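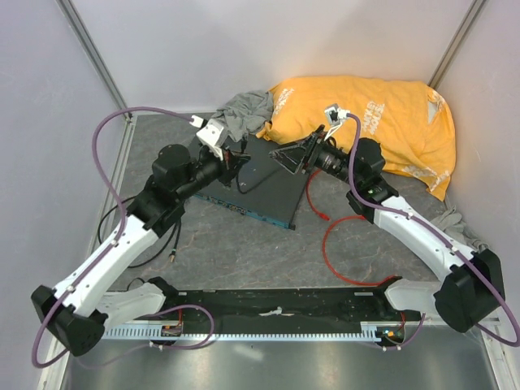 Packing for Small Spaces: Our Term Project at Baltmont College
By Olga Vilela and Juraj Sýkora
November 26, 2018

When our group first sat down to choose a topic, we went back and forth for ages (longer than we'd like to admit!) before settling on something all of us deal with every single week - getting our gear into a bag without losing the small things or squashing the flat ones. An orange bag and a flat dark device became the two favourites of the project, and we grew rather fond of both by the end.

Our supervisor, Jarmila Pešek, suggested we begin in April with a short survey of other students in our residence. We had 10 replies, and most people told us they put flat electronics in last, on top of everything else, and then wished they hadn't when the drink bottle went in after them.

We tried 3 packing orders. Belmiro favoured heavy items first, Juraj liked flat items against the back panel, and Olga sorted everything by colour, a lovely idea that took far too long. The flat-items-first order was the quickest to unpack, and we all agreed it felt the neatest on the shoulder as well.

Our written log came to 280 entries, which Belmiro Meireles typed up with great patience over several evenings and many cups of tea. We would have liked to try a stiffer bag too, and perhaps a softer one - that part is still on our list for next term, along with a proper go at chargers and cables.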